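Carrying: a few words before you volunteer

Most months somebody at a family meeting says, with real feeling, that the lads will carry. Everyone nods. The lads, who are in the kitchen, have usually not been asked, and one of them is fifty-eight and has a knee.

We like it when families carry. I've walked in front of more than 1,000 coffins since I joined Caron, and the ones I remember best were mostly borne by people who had never done it before and were wearing the wrong shoes. But it does go better with a bit of warning, and as February has brought us a run of family bearers at both Plevville and Pesten I said I'd put something down in the newsletter. It replaces the leaflet, which had a drawing on it that frightened people.

First, the weight. People whisper this question to me in the corridor as if it were rude. It isn't rude. A coffin weighs what it weighs, plus the person, plus whatever has gone in with them, and some families are generous in that department. We have carried golf clubs. We have carried a bowling ball, declared late. If you're thinking of putting in anything heavier than a book, tell us while there's still time to change the number of bearers or, at the crematorium, to tell you that it isn't allowed anyway. They have a list. Batteries are on it, and so are glass bottles, full or otherwise, so the whisky has to be poured in somebody's tea like everyone else's.

Second, the height. Six bearers of six different heights can carry a coffin at the waist by the handles without much trouble. On the shoulder it's a different matter. We put you in pairs, shortest at the front, and there is always a moment in the car park when grown men discover that they are not as tall as they have been telling people. Please don't stand on tiptoe. Please don't bend your knees for the entire length of the aisle out of politeness, either. If there is a gap between your shoulder and the wood, we have a folded cloth for it, and nobody in the pews will see.

And I say men from habit, which I ought to drop. Daughters carry, granddaughters carry, and last winter an all-female team took their aunt into St Anne's better than our own staff had managed the week before. Heels are the only thing I'd ask you to leave in the car.

Third, the handles. This always causes upset so I'll be plain about it. On many coffins the handles are there for looks. They are plastic with a nice finish and they're held on by very little, and they were never meant to lift anything. If you have picked a coffin like that, you'll be shouldering it, or we'll wheel it on the bier and you can walk alongside with a hand on the lid. If you want to carry by the handles, say so when you choose, and we'll show you the ones that will take it. Wicker ones generally do, and they creak a bit on the way in, which some people find comforting and others find unbearable.
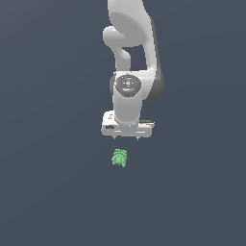
Abdelilah El-Sayed wrote to us after the last newsletter to say that when he carried his father from the Pesten chapel he was so busy keeping step that he never once thought about where he was, and that afterwards he felt he'd missed it. He wondered whether we might tell other people to expect that. He also said that the step down by the side door wants painting white, and that he had been told so by every bearer behind him, in turn, at the reception.

I've passed on the point about the step. On the other matter he's quite right, and I have heard it from a good many people since I started asking. You'll be thinking about your feet. You'll be thinking about the back of your cousin's neck and whether he has always had that mole. Some are sorry about it later and some say it was the only three minutes of the day they could bear. If you'd prefer to sit with your mother and hold her hand and look at the flowers, then sit with your mother. We have staff who'll do the carrying and they are very good at it, and they've got the heights sorted out already.

Keeping step, while I'm there. You start on the foot nearest the coffin's middle, that is to say the inside foot, and you take small steps. Smaller than that. Our conductor, who on most days is me, will say the word quietly and you all go together. If you get out of step, don't do the little skip that soldiers do. Just keep walking and let it sort itself out. I have seen the little skip travel down one side of a coffin like a rumour.

Then there's the putting down, which people forget about entirely. Everyone rehearses the lift in their minds and no one rehearses the other end. At Plevville the trestles in the old chapel are lower than you expect. You come off the shoulder in stages, hands first, then turn inwards to face each other, then down, and we will be at the head and the foot helping you. Wait until you're told before you let go. One bearer letting go early because he wants a tissue makes life very interesting for the other five.
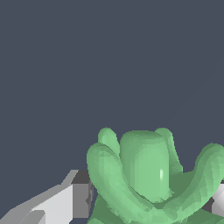
Come to the practice evening if you possibly can. We hold it in the garage at Caron when the cars are out of the way, and we use the training coffin, which is called Favomari for reasons that left with the previous owner and which weighs 70 kilos with the sandbags in. There are 2 sessions, one at 6 o'clock and one at 7, and you need only come to one of them. You'll lift and walk to the far wall and turn round, which is the hard part, and walk back. We also spend some time on hands, as grip is where beginners go wrong: they hang on with their fingertips as if it were a suitcase. You want your fingers curled well under the base while you're getting it up to the shoulder. Once it's up, the outside hand steadies the side and the inside arm goes across your partner's back. Yes, you do have to put your arm round him. Brothers who haven't spoken for years have managed it, though I won't claim they went on to have lunch.

Rings off if they're bulky. Watches too, if the strap is the metal sort, because they scratch the veneer and then you'll see the scratch all through the service. Nothing in the top pocket. Phones I shouldn't need to mention, but I was present when one rang under a coffin in Pesten and played nearly the whole of a well-known football song, the owner having no hand free. The widow laughed so much she had to be taken outside. I wouldn't rely on that.

A word about weather. The path at Plevville is gravel as far as the yew and then grass, and after a wet month the grass is more of an idea. For burials there we now put our own people on the grave side whatever the family has decided, and let yours take the walk from the gate as far as the boards. I know this disappoints some. It would disappoint you more to go in, and the vicar has had quite enough of that since the autumn.

If on the morning you find that you can't do it, tell one of us. You don't need to give a cause. We always bring 2 spare bearers and they stand at the back near the hedge looking like distant relations, and they can be in place before anyone has turned round. We've had a son change his mind with his hand already on the lid, and his place was filled, and he walked behind with his aunt, and as far as I know it has never been spoken of in that family since except by him, to me, to say thank you.

Names for the practice evening to the front desk, please, with your height in socks. Tea afterwards in the arranging room. Somebody has been taking the good biscuits into the workshop, and I would like them back before the next one.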